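Textiles and Everyday Dress
Handout 5: Why stripes won't sit still

Reading for this week: Dissanayake, chapter 11. The library has one copy and it is usually out, so plan accordingly.

Last time we dealt with checks. Stripes ought to be simpler, having half as many lines, and yet they cause most of the rows in the cutting room. Start with how they get into the cloth. A printed stripe sits on the face and fades at the back. A yarn-dyed stripe is knitted in, one colour after another, and shows on both sides. On a circular machine the fabric grows as a spiral, so each stripe ends slightly higher than it began. Makers call this feeder drop. Customers call it wonky.

Then comes matching. The side seams should meet stripe to stripe, at least from the armhole down. Sleeves are harder, because the sleeve head is curved and the body is more or less flat. Most firms pick one stripe across the chest, line it up with the sleeve and hope no one looks at the shoulder. 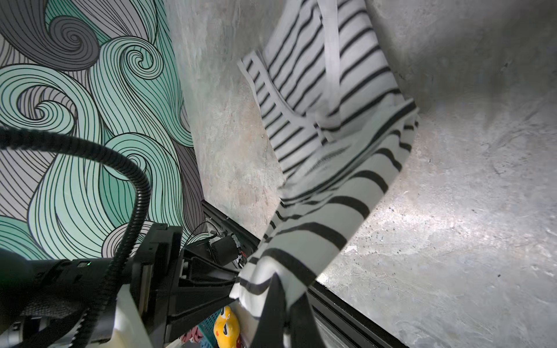

Wellington Rangel objected to this in the seminar, saying that he had never once checked a side seam before buying a shirt and doubted that anyone outside the room had. Fair enough. But people do send shirts back for "looking cheap" without being able to say why, and a seam that steps down by half a stripe is a good place to start looking.

Matching also eats cloth. In our costing exercise the plain Drundum top takes 41 cm of fabric off the roll and the striped one takes over 5 cm more, all of it wasted in the name of good manners — multiply by a full order before you call it trivial.

For next week: bring a striped garment you don't mind turning inside out. Decide whether the stripe is printed or knitted in, find the worst seam and measure the mismatch in millimetres. Pyjamas are allowed. Please wash them first.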